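2025-06-15
Notebook, bench 2. Desktop teardown and memory check, Varnstead lot

Lot is 55 towers from the April pickup. 17 logged so far. Target for the write-up is a per-unit parts record good enough that Hiebert can quote on boards and memory separately instead of by weight.

Procedure as it stands now. Tower on its side on the slatted table, open side up, side panel off and stored under the bench with the unit tag taped to the inside face. Ground strap to bare case metal. Power cord out before anything else; hold the power button for five seconds to drain the supply. Note the label data on the supply first, while there is still nothing lying across it.

Memory next. Open the latches at the slot ends fully, lift straight up, one end must not lead the other. Modules go in the antistatic tray in slot order, slot nearest the processor first. Tâm Lý had them in order of removal on the early units, so the tray positions for those do not match the sheet. Corrected for six of them, two still to do.

Processor stays seated under its retention bracket until the board is out of the case. Heat spreader wiped with isopropyl, lint-free cloth, part number copied by hand. The photo method was unreliable under the overhead light.

Expansion cards: remove the bracket screw, release the slot catch, pull level. Drive trays have blue plastic clips that get brittle with age. Squeeze both sides, do not pry. Two broken last week, both mine. Spares ordered from Presta, no ship date given.

Cables: data cables are unplugged at the board end and left on the drive. Front panel leads stay on until the header layout is drawn.

Time per unit is still too long. Most of it goes to writing, not to handling. Catriona Lindsay wants the Plaleo sheet cut to one page. Agreed for everything except the slot map.

Open case, memory and processor area:

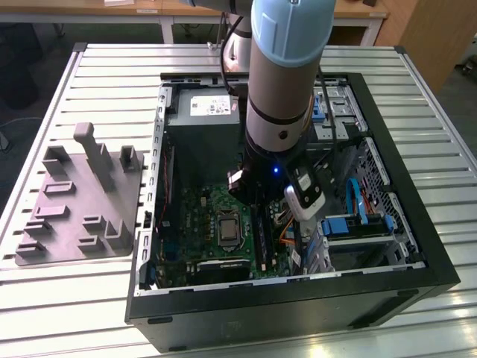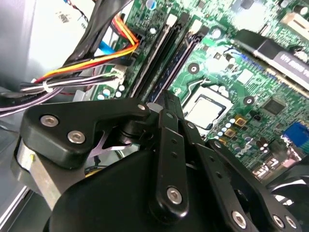
Na-rae Won: keep the slot map, but add a column for latch condition. On the units I tested, a poorly closed latch gave the same fault code as a bad module, and I pulled good memory twice before checking.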